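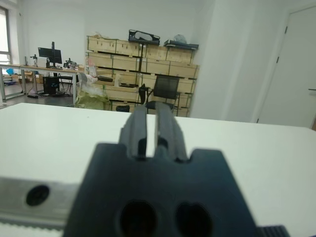
A Flaltinow recolhe demonstrações para um sistema que aprende a manipular objetos com dois braços. Cada exemplo junta as imagens das câmaras, incluindo as de punho, e as posições das juntas, gravadas enquanto um operador conduz os braços. A série atual soma 947 episódios. 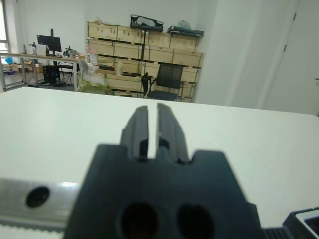

Leitura: 2 min

Cada episódio dura no máximo 40 segundos. Hanneke Bosman, responsável pela recolha, fixou blocos de 30 episódios por operador, com oito disposições iniciais dos objetos. Entre blocos, a orientação das peças muda alguns graus – o suficiente para que o modelo não decore coordenadas.

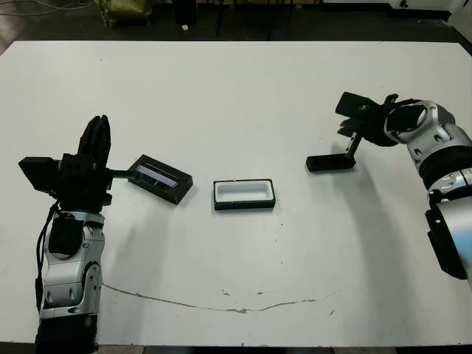 Os dois braços sobre a mesa, com o recipiente de interior branco entre eles.

As tentativas falhadas ficam guardadas à parte, com o instante do erro anotado. Anouk Nijs, que trata da anotação, rejeita episódios com hesitações longas: o modelo tende a reproduzir a pausa. Já as correções curtas de trajetória são mantidas, por mostrarem como recuperar de um desvio.

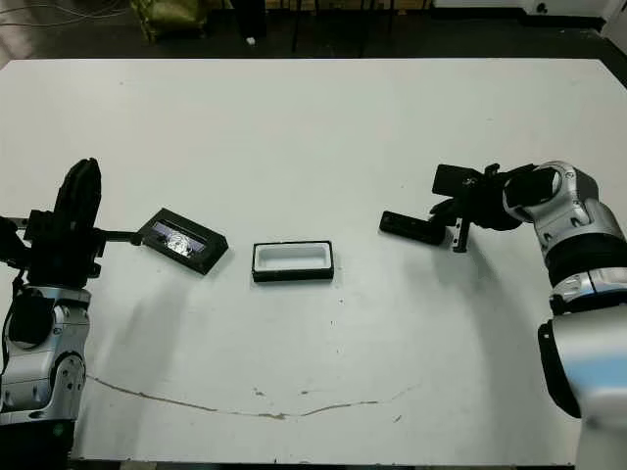 Estojo rodado, caixa aberta e peça preta estreita a meio da mesa.

O treino corre durante a noite nos servidores da Brouwer, em Asten. A primeira avaliação está marcada para maio e usará posições ausentes dos dados de treino. Até lá, a equipa continua a gravar com a mesma montagem e a mesma calibração das câmaras.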